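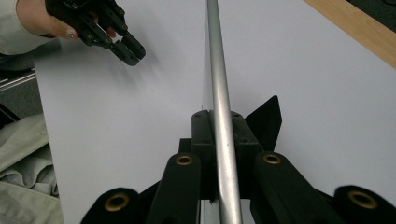 July 3, 2023

I have owned a metal rod for longer than I have owned most of my furniture. It's silver, it's smooth, it weighs almost nothing, and it has moved house with me twice, both times standing up in the passenger footwell with its top end poking me in the ear at every left turn. I've never known what to call it. On the inventory for the last move I wrote "pole (misc.)" and the mover read it out loud to his colleague, who laughed, so I know it's not just me.

This week it became a closet rod. I'd like to say I had a vision. What I had was a pile of shirts on a chair, and then on the chair next to it.

Some background for people who haven't had to hear about the closet in person. The front part of our building went up in 1831, and whoever built it owned two outfits and kept them on nails. The closet in my bedroom was added later by somebody with a grudge. It's an alcove with a door on it. Inside were a shelf, a hook, and a wooden dowel that had taken on the shape of a smile. Last month the dowel let go in the night with every winter coat I own on it, and I lay in bed for a good while deciding that whatever had happened in there could wait until morning.

### Measuring

The alcove is 60 inches wide at the back. At the front it's a little less. At shelf height it's a little less than that, and if you measure from the left you get a different number than if you measure from the right, a thing I'd have told you was impossible before I lived in Trellach.

My neighbor Kamarul Oei came up to hold the other end of the tape. He's good company on this kind of job in that he doesn't offer opinions until you've already made the mistake. I wrote down three measurements, circled the middle one, and he said, "Is that how you do it?" and then wouldn't say anything else.

So I went by the smallest number and took off a hair more for luck. The rod was too long to begin with. You can take some off a tube, as my father liked to point out, and he'd leave you to fill in the rest.

### Cutting

I borrowed a tube cutter from Griet De Haan downstairs, the little kind you clamp on and walk around the metal, tightening the knob a bit every lap. I'd been planning on the hacksaw. Griet has seen me use the hacksaw. She came up the stairs with the cutter before I'd finished asking for it.

If you've never used one, it's very soothing. You go around, you snug it up, you go around again. Nothing seems to be happening, and then there's a bright line, and then you're holding two pieces and feeling like a plumber. Put tape where you want the cut and run the wheel along the edge of the tape. Don't crank the knob hard on the first lap or the wheel wanders off and makes a little spiral, like an apple peeler. The spiral is now at the left end, inside the socket, where only I know about it. And you.

The cut edge is sharp on the inside. I ran a rolled-up scrap of sandpaper around it until it stopped catching on my thumb, which took longer than it should have as I kept checking with the same thumb.

### The brackets, a saga

Kristiansen's, the hardware store by the bridge, had end sockets in white, in a thing called antique bronze, and in a clear plastic that I suspect is meant for hamsters. I got the white. They came in a bag of 2 with screws so short they might have been decorative.

Behind the plaster on the left side there's a stud, solid as anything. Behind the plaster on the right side there's air, and behind the air, judging from what came out on the drill bit, there's part of a newspaper. I went back to Kristiansen's for anchors. I then went back to Kristiansen's for the anchors that fit the screws I'd bought to replace the screws in the bag. The woman at the counter has started saying "How's the closet?" in the tone people use about a relative.

I also added a middle support, screwed up into the shelf at 30 inches, because a light tube over that kind of span is going to sag if you load it with coats, and I'd just had a demonstration. The middle support is the ugliest item in the whole arrangement. It means that hangers can't slide past it, so I now have a left closet and a right closet, and I've been spending far too much thought on who lives where.

For anybody attempting the same thing in a crooked house:

- Set the open-topped socket on the side you can reach easily and the closed one on the other. Slide in, then drop.
- Level off the rod, not the shelf. My shelf is about as level as a playground slide.
- Hang one heavy coat and go eat lunch before you hang the rest.

I did the lunch part very thoroughly. When I came back the coat was still up.

### Moving in

My sister Nanine's position is that you should take the opportunity to get rid of things. She told me this over the phone while I was holding a corduroy jacket that last fit me under a different president. I said "mm." The jacket is in the right closet.

What I did get rid of: the wire hangers, all of them, which had been breeding; one shoe; a garment bag containing another garment bag. The coats went back first, shoulders all facing the same way, and I stood there admiring that for a while. Then shirts by sleeve, then pants folded over the thick hangers. Hangers sound different on metal than they did on wood. The dowel had a sort of mumble. The rod goes *shing*, every single time, and I've been getting dressed like somebody drawing a sword.

There's a leftover piece, of course. It's too short for a towel rail and too long to throw away with a clear conscience. Kamarul suggested a tomato stake. I don't have tomatoes. I do have a copy of the Workham seed catalog that's been coming to this address for whoever lived here before me, and I spent a part of last evening reading the tomato pages, so you can see where this is heading.

For now it's leaning in the corner behind the bedroom door. Griet wants her cutter back by the weekend, and I still have to figure out what to do about the hook.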